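3.2 Household interviews and home visits

The survey sample was drawn from the register of metered water connections in Drellunport and the adjoining district of Droltley. Of the 1333 households that received the postal questionnaire, 357 returned a form complete enough to use. Returns were higher in Droltley, where most homes are owner-occupied, and lower in the older rental blocks near the harbor. We did not weight the results for tenure, and the figures in Section 4 should be read with that in mind.

The questionnaire asked who in the household did the washing-up, the laundry and the cleaning of floors, how often each task was done, and whether water was left running during the task. Earlier work on domestic water demand (Ferri and Donati) relied on diaries kept for a full week. We chose a shorter form covering two days because the diaries in that study were often filled in at the end of the week from memory. Even so, people tended to report round numbers, and the time spent on laundry was almost certainly overstated in homes with older machines.

Home visits were made in September to a smaller group of households that had agreed to further contact. Each visit lasted about 3 hours and took in at least one task that the household would have done anyway. Visitors were told not to comment on how the task was done and not to ask about water until it was finished. Meter readings were taken on arrival and on leaving. Where a building had a shared meter, the visit was kept for the interview material only – the reading was dropped from the analysis.

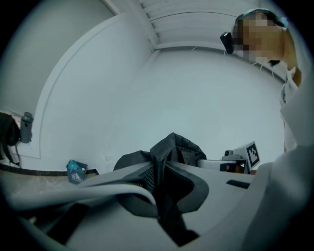
Figure 2. Indoor work, with the person looking down toward the work area.

Interviews followed a short guide and were transcribed in full. Cinzia Ferri coded the first batch of transcripts, and a second coder worked through the same batch without seeing her codes. Differences were mostly about where to place remarks on cost. Some respondents spoke of the water bill and the heating bill as one thing, and we ended up using a single code for both.

One further limit concerns the Tedier tariff, which came into force in part of Droltley before the visits began. Households on the new tariff pay more per unit above a fixed allowance, and several said they had already changed how they rinsed dishes. These homes were kept in the sample but are reported separately in Table 3.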